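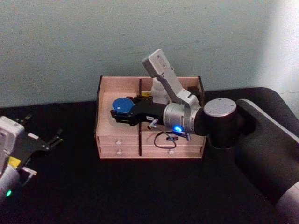

2021-03-20, workshop, written in the afternoon

I worked on the drawer boxes again today, mainly the small desk organizers which we want to use for the bench consumables. The question from last time was if we keep the four-drawer layout or go to the one with a wide drawer. I am still not sure, but I lean now to the four small drawers for everything which is sold in bags: screws, washers, little springs. In the pink one the drawers stand two over two with a thin black divider between the left and right pair, and I like that this line continues visually, so I can say "left side metric, right side the rest" and everybody understands. The open part at the back I had planned for tall things only. Already there is a yellow thing lying low in it besides the white one that stands, so my plan did not live very long.

Points from the morning, before I forget:

The drawers run well when they are light. With the full load of M3 screws the lower left one started to rub on its floor panel. I took it out, sanded the bottom edges with 240 paper and put a little candle wax. After this it went easier. I weighed it full on the Mendale scale: 725 g. I think this is too much for such thin panels, and I want to put the limit at half of it.

The knobs are pushed in and not glued, at least on the batch which I opened. Two came off in my hand. I glued them with the Favex wood glue, very small drop, and left them until after lunch. Please do not pull on them today.

Rims: the edges are dark from the cutting and they give some color to the fingers. I wiped them with a damp cloth until the cloth stayed clean. It took longer than I expected — maybe next time a thin coat of clear varnish before assembly. Lenni Rautiainen has a half can of it from the shelf job in October and he offered it. I have to ask him if it is the matte one, because on the pink a gloss would look cheap.

Then I did the labels. Lenni wants a label on each place, also inside, and I was against it, but I tried. 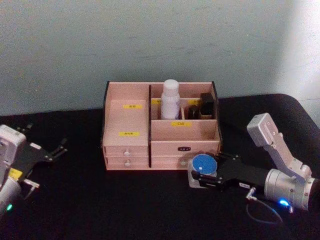

The labeling rule which we agreed on is simple: the label goes to the place, never to the thing. So when the bottle is taken out, the place still tells what is missing. The Darko tape holds well on the laminated wood, also after I peeled it and set it again one time. On the version with the wide drawer I find the yellow labels easy to read on the pink, more easy than the small black plate with white characters on the drawer, although the plate looks nicer. For the divider in the open compartment I am not so happy. It is low, so the label on it is good to see from the front, but the black box and the small dark thing beside it are partly hidden behind, and for these I would like a second label on the back wall, next to the one near the top right.

I also measured the wide drawer, because the long tweezers have to go there. Inside it is wide enough if they lie a bit diagonal. It is not elegant but it works. A strip of felt on the floor of the drawer would stop them from sliding, I have a rest of the gray one somewhere.

Cost, for the order list: the flat-pack kit is 830 with the Pistedum discount if we take the whole carton, and 102 for the extra knobs and tape. I did not order yet. Lenni should look at it first, he knows better what is left in the budget of the bench project.

Open things:

Varnish, matte or gloss, ask Lenni.
Felt for the wide drawer.
Check the glued knobs on Monday, pull gently.
Decide the weight limit and write it on the inside of the lid of the parts cabinet.
Second label for the small things behind the divider.
The upper drawers are not tested with load, only the lower ones.

If somebody continues before me: the sandpaper and the wax are in the blue tray under the window, and the filled drawer with the screws is on the scale. Put it back in the lower left place, please, it does not fit so well in the others.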